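Ticket: Snack tidying job, bag to tray
Product: Stekitz chore planner
Opened by: Wistex demo kitchen
Status: Open, waiting on Minja support

Hello again, and thank you for being so patient with us. You asked for the hand views before anything else, so I'll start with the approach to the cream box.
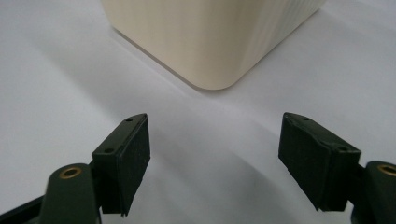 Gripper open, fingers clear of the box.

We'd love to tell our visitors that a machine can put the snacks away by now, but ours still gets muddled. It scored 2 out of 15 on the last run, and a rounded corner seems to upset it as much as a floppy bag does. I've tried the gentler closing setting you suggested and restarted the planner after each change.

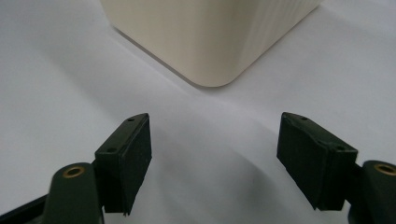

The width setting is still at 5, by the way — I left it alone, as your note said to.

Update, 27th June: I've added the hand-guided work too, with a person holding both grippers at the papered table. A crinkly bag is such a silly little thing for us, and such a lot to ask of a machine!

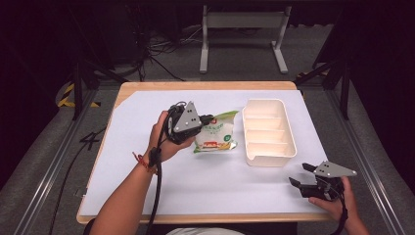 My own hunch is that the planner wants one firm edge to aim for, and a snack bag hasn't got one. Would it help to train on the white divided tray and the shallow beige one separately, or should they stay in one set?

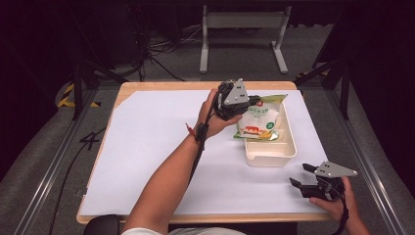 No hurry on the folding job, which can wait until October. The Lolport add-on is switched off for now, and I'll leave it that way until I hear from you.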